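Dabbas Island seabird station, visitor day

The station on Dabbas opens to the public once each season, before chick checks start on the west slope. Access is by the charter boat Trusorov from Susau, weather permitting. Notes below cover the crossing, the burrow plots and the old naval signal post. Counts are those posted on the station board.
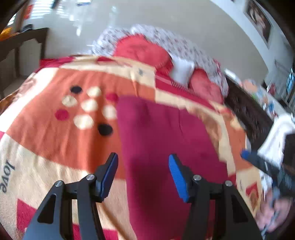

Susau, June 4, 2021

Departed the public wharf on the ebb. Wind southwest, light chop outside the breakwater, visibility good to the Dernirby light and hazy beyond it. The Trusorov is a converted longliner with a steel hull and a covered afterdeck. Viewing is best from the port rail on the way out, as the skipper keeps the ledges to that side. Common eider in the harbour mouth, mostly females. Black guillemot in pairs along the ledges. Two razorbills flew across the bow near the bell buoy. No shearwaters.

Landing is by inflatable onto a concrete ramp, weeded below the half-tide mark. Rubber boots are required. The ramp was built for the signal post during the war and has been patched at the seaward end with newer concrete of a lighter grey. The handrail is sound for the upper two-thirds only.

The station hut holds a bunkroom, a wet bench and a radio. Staff gave a briefing on the survey method. The west slope is divided into fixed plots, each marked with painted stakes, and burrows are checked with a scope on a flexible cable. The board gave 2,907 burrows mapped and 1,201 confirmed occupied to date. Plot 7 has been withdrawn from the survey after slumping along its lower edge and will be restaked in November, when the birds are gone.

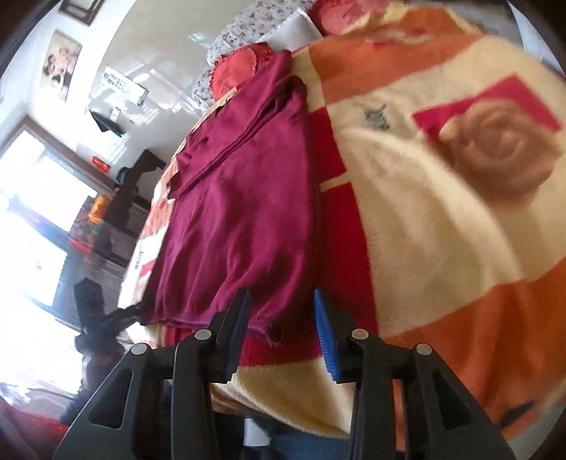
Tern colonies on the north spit are viewed from a plywood blind that takes 6 people, and groups rotate through it. Arctic terns outnumbered common terns near the blind. Several were carrying sand lance. The station asks for dull outer layers and a hat with some height to it, as the terns strike at the highest point. Of the colours on the bed, the maroon of the garment laid out there would pass for the blind, and the orange of the blanket under it would be sent back to the hut. Hoods are discouraged, as they rustle. Speak low and keep lenses inside the slot.

The signal post stands at the summit, 15 minutes from the hut by a boardwalk that is narrow in places. The concrete shell is intact. The interior fittings have been removed apart from a bracket for the signal lamp and a length of conduit on the east wall. An interpretive panel deals with convoy escorts that passed Dernirby on their way to open water, and includes a plan of the channel markings then in use. The lettering on the lower half of the panel has weathered and should be replaced.

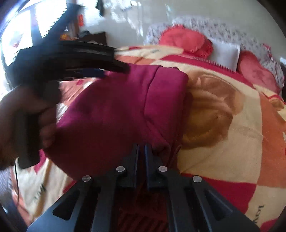
From the roof platform the full channel can be seen, with the bell buoy to the south and the tide rip off the spit. Puffins were rafting inside the rip during the last hour of the ebb. One grey seal hauled out below the post. A parasitic jaeger worked the terns over the spit and left to the northeast.

Return crossing was into a rising breeze with spray over the foredeck. One northern gannet, adult, outside the ledges. Optics should be bagged before boarding the inflatable. The boat has a toilet but no galley, and drinking water is not available on the island.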